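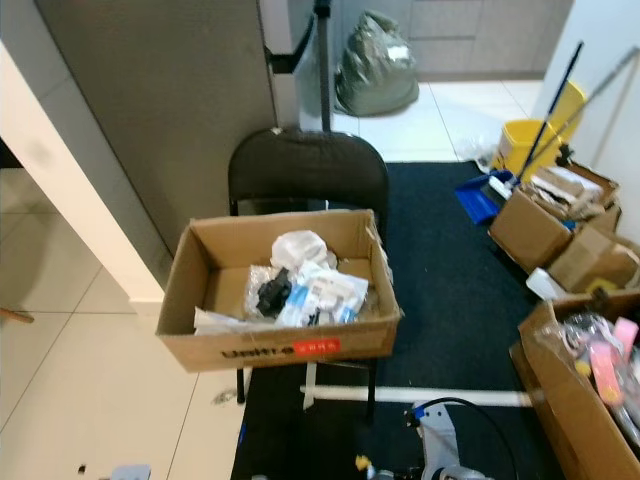 I had been meaning to get my will and the rest of my papers in order for longer than I'd like to admit, and this February I finally bought the Haltine Estate Organizer, the binder kit that Halvorsen sells out of Holtport. Up to then my filing system was whatever box was handy. An open cardboard box on a folding chair, with a crumpled plastic bag and some paper packets piled in it, is a pretty fair picture of how I used to keep the things that matter, and I suspect plenty of you are living the same way!

The kit is a thick binder with tabbed sections, a workbook, and a set of blank lists for accounts, insurance policies, passwords and so on. I started with the asset list, thinking it would take me an evening. It took 5 evenings, mostly spent on the phone with a pension office — and I found an old savings account with $778 in it, so I can't complain too loudly.

What I like best is the workbook. It asks plain questions in a friendly order: who should make medical decisions for you, who gets the house, who looks after the dog. By the time I sat down with my attorney, Tamsin Lindgren, I had most of my answers written out, and we got through the will and both powers of attorney in 2 meetings. She did tell me to cross out the page on joint accounts and start over, as it skips the question of what happens when the other owner dies first. I'd call that a real gap, and I hope they fix it in the next printing.

The binder itself is sturdy, though the rings pinch if you overfill it (mine is overfull). The pockets at the back are too shallow for a deed folded in thirds. I moved mine to a Skidden envelope, the kind with the string tie, and it sits in there nicely.

One thing to be clear on before you buy: there are no legal forms in the kit. You will still need a lawyer, or at least a good form for your own state, and the signing and witnessing have to be done properly. The box says so, in rather small type.

Would I buy it again? Yes, and I've already ordered one for my sister, who keeps her birth certificate in a cookbook.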